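Ein Patent auf den Geisterfahrer und was ich daraus mache

November 2019

Vor einiger Zeit hatte ich geschrieben, dass ich in Giltar einen Geisterfahrer einbauen will, der sich an den Spieler anpasst. Inzwischen ist er eingebaut, und ich habe ihn wieder halb ausgebaut. Dazwischen lag ein Abend mit einer Patentschrift, den ich so nicht geplant hatte.

Kurz zur Erinnerung für alle, die Giltar nicht kennen: Es ist mein kleines Rennspiel, Ansicht von schräg oben, Strecken im Gebirge, kein Mehrspielermodus. Wer allein fährt, fährt gegen die Uhr oder gegen die Aufzeichnung der eigenen besten Runde. Solche Aufzeichnungen gibt es in Rennspielen seit Ewigkeiten. Man speichert Position und Lenkwinkel in kurzen Abständen und spielt sie beim nächsten Mal als durchsichtiges Auto ab.

Das Problem damit kennt jeder, der länger so fährt. Die beste Runde ist irgendwann so gut, dass man sie nach der zweiten Kurve nicht mehr sieht. Dann fährt man allein. Ich wollte deshalb einen Geist, der aus mehreren alten Runden zusammengesetzt ist und immer knapp vor mir bleibt. Pro Streckenabschnitt sucht das Spiel aus den gespeicherten Runden diejenige heraus, die ein wenig schneller ist als mein momentanes Tempo, und blendet zwischen den Abschnitten über. Auf der Strecke Halás funktionierte das nach ein paar Abenden recht ordentlich. An den Übergängen ruckelte es noch, weil zwei Runden selten dieselbe Linie haben.

Auf der Suche nach einer besseren Überblendung bin ich dann über ein Patent der Firma Brarnix gestolpert. Der Titel klingt wie immer: Verfahren und System zur Erzeugung eines leistungsabhängigen Vergleichsfahrzeugs in einer virtuellen Umgebung. Beim Lesen der Zusammenfassung war mir nicht wohl. Gespeicherte Runden, Abschnitte, Auswahl nach aktueller Leistung, Zusammensetzen. So hatte ich es gebaut.

Ich bin kein Anwalt, das muss ich wohl dazusagen. Ich habe beruflich mit Lagersoftware zu tun und lese Patentschriften nur, wenn es sein muss. Ein paar Dinge habe ich dabei aber gelernt. Die Zusammenfassung ist für den Schutzumfang ziemlich egal, die Beschreibung dient der Auslegung, und entscheidend sind die Ansprüche. Ich hatte mir also den Hauptanspruch ausgedruckt und jedes Merkmal einzeln auf eine Zeile geschrieben. Und dann habe ich den Fehler gemacht, zuerst nach älteren Spielen zu suchen, die das Gleiche können, und als Stichtag den Tag der Veröffentlichung genommen. Das stand auch so in meinem letzten Beitrag.

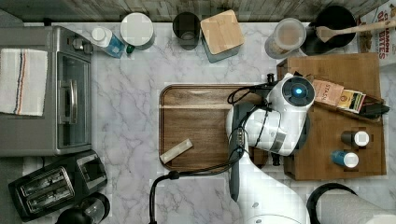
Maßgeblich sei der Prioritätstag, schrieb daraufhin ein Leser in den Kommentaren, und der könne deutlich vor der Veröffentlichung liegen. Ich solle auf der ersten Seite nachsehen, ob eine frühere Anmeldung aus einem anderen Land genannt werde. Außerdem nütze mir ein altes Spiel nur dann viel, wenn es wirklich alle Merkmale des Anspruchs zeige. Ein Spiel, das nur die Aufzeichnung habe, und ein anderes, das nur die Anpassung habe, seien zusammen allenfalls ein Argument gegen die erfinderische Tätigkeit, und darüber könne man lange streiten.

Er hat recht. Auf der ersten Seite steht tatsächlich eine frühere Anmeldung, und damit fällt mein schönster Fund weg, ein Rennspiel, das zwischen Anmeldung und Veröffentlichung erschienen ist. Den alten Beitrag habe ich korrigiert. Danke für den Hinweis.

Also zurück zum Anspruch. Wenn man ihn in Merkmale zerlegt, bleibt ungefähr das übrig: Es werden mehrere Durchläufe eines Nutzers gespeichert. Die Strecke wird in Abschnitte geteilt. Während der Fahrt wird ein Leistungswert bestimmt. Anhand dieses Wertes wird für den nächsten Abschnitt ein Durchlauf ausgewählt. Das Vergleichsfahrzeug wird aus den ausgewählten Durchläufen dargestellt, und zwar so, dass sein Abstand zum Fahrzeug des Nutzers innerhalb eines vorgegebenen Bereichs bleibt.

Ein Gericht fragt dann, vereinfacht gesagt, ob mein Spiel jedes dieser Merkmale verwirklicht. Fehlt eines, ist es jedenfalls keine wortsinngemäße Verletzung. Es gibt noch die Äquivalenz, bei der auch eine abgewandelte Lösung darunterfallen kann, und die macht die Sache für Laien unangenehm. Man kann nicht einfach ein Wort austauschen und sich dann sicher fühlen.

Dann die Frage nach dem Land. Das Schutzrecht, das ich gefunden habe, gilt in den USA. In den europäischen Datenbanken habe ich eine Anmeldung aus derselben Familie gefunden, die als zurückgenommen gilt. Das wundert mich nicht sehr. In Europa sind Spielregeln und Programme als solche vom Patentschutz ausgenommen, und man muss ein technisches Problem technisch lösen. Ob ein Geist, der für mehr Spannung sorgt, ein technisches Problem löst, da hätte ich Zweifel. Mir hilft das trotzdem nur halb, denn Giltar wird über Lindeo vertrieben, und Lindeo verkauft auch nach Amerika. Ich könnte das Land dort abwählen. Dann wäre ein großer Teil der Spieler weg, die mir Fehlerberichte schicken, und auf die möchte ich nicht verzichten.

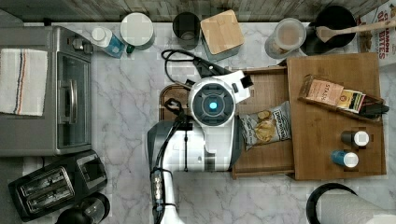

Roboter auf einer Arbeitsplatte, Blick von oben

Ich habe bei Lindeo nachgefragt, wie sie mit so etwas umgehen. Die Antwort war freundlich und kurz. Geprüft wird vorher nichts. In den Bedingungen steht, dass ich als Anbieter versichere, keine Rechte Dritter zu verletzen. Kommt eine Beschwerde, wird das Spiel erst einmal aus dem Angebot genommen, und ich habe Gelegenheit zur Stellungnahme. Bis dahin hatte ich diesen Absatz nie gelesen. Vermutlich lesen ihn wenige.

Eine Erstberatung bei einer Kanzlei habe ich mir ebenfalls angeboten bekommen. Das Gespräch hätte 200 Euro gekostet, das fand ich in Ordnung. Für eine schriftliche Einschätzung zum amerikanischen Recht hätte man dort jemanden hinzuziehen müssen, und da fing der Kostenvoranschlag bei 1.000 Euro an, nach oben offen. Giltar hat so viel im ganzen letzten Jahr nicht eingebracht. Für ein Hobby mache ich das nicht.

Manche werden jetzt sagen, dass eine Firma wie Brarnix sich für mein Spiel gar nicht interessiert. Das glaube ich auch. Soweit ich sehe, hat sie das Patent noch nie gegen jemanden eingesetzt. Es gibt aber einen Punkt, der mich stört, wenn ich es darauf ankommen lasse. Ich kenne die Schrift jetzt und habe öffentlich darüber geschrieben. Im amerikanischen Recht kann es eine Rolle spielen, ob jemand wissentlich verletzt hat. Manche Studios sagen ihren Entwicklern deshalb angeblich, sie sollen gar keine Patente lesen. Ich halte das für eine traurige Folge eines Systems, das Wissen ja gerade offenlegen soll. Aber nachvollziehen kann ich es inzwischen.

Bleibt also der Umbau. Ich bin die Merkmalsliste noch einmal durchgegangen und habe überlegt, worauf ich am ehesten verzichten kann. Die Abschnitte brauche ich. Die Aufzeichnungen auch. Den Leistungswert während der Fahrt brauche ich bei näherem Hinsehen gar nicht so dringend, wie ich dachte.
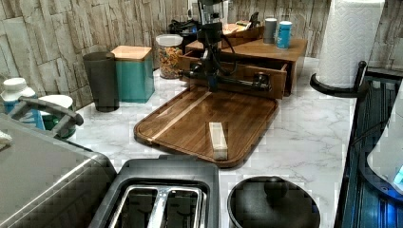 Die neue Fassung arbeitet deshalb anders. Vor dem Start wählt man selbst einen Geist aus der eigenen Liste, zum Beispiel die Runde, die einen Platz vor der letzten liegt. Diese Runde wird am Stück abgespielt, ohne Zusammensetzen und ohne Anpassung unterwegs. Ist man im Ziel schneller, schlägt das Spiel für die nächste Fahrt die nächstbessere Runde vor. Das ist im Grunde eine Bestenliste zum Hinterherfahren, und solche Dinge gab es schon lange vor dem Prioritätstag. Während der Fahrt misst das Spiel nichts außer der Zeit.

Spielerisch ist das schwächer. Wer in der ersten Kurve einen Fehler macht, sieht den Geist davonziehen und holt ihn nicht mehr ein. Bei der alten Fassung blieb er in der Nähe, und gerade auf Halás mit den langen Geraden war das angenehm. Dafür ruckelt es nicht mehr, und der Code ist erheblich kürzer geworden. Ich habe außerdem gemerkt, dass der angepasste Geist einen leicht über das eigene Tempo täuscht. Man fährt schlecht und hat trotzdem das Gefühl, gleich dran zu sein.

Den alten Stand habe ich in einem eigenen Zweig liegen gelassen. Veröffentlicht war er nie, nur in der Testfassung auf meinem Rechner. Wenn das Patent einmal abgelaufen ist oder die Jahresgebühren nicht mehr gezahlt werden, kann ich ihn wieder hervorholen. In den USA werden diese Gebühren in größeren Abständen fällig, und gerade kleinere Inhaber lassen ihre Schutzrechte an solchen Stellen öfter fallen. Ich habe mir im Juni einen Eintrag in den Kalender gesetzt, um im Register nachzusehen.

Die neue Version mit der Geisterliste liegt ab sofort bei Lindeo. Alte Spielstände werden übernommen, die gespeicherten Runden allerdings nur, wenn sie im neueren Format vorliegen. Wer noch Aufzeichnungen aus der allerersten Fassung hat, muss das Spiel einmal mit der Vorversion starten und dort speichern, dann klappt die Umwandlung. Fehler bitte wie immer in die Kommentare, am besten mit Streckenname und der Protokolldatei — die liegt im selben Ordner wie die Spielstände.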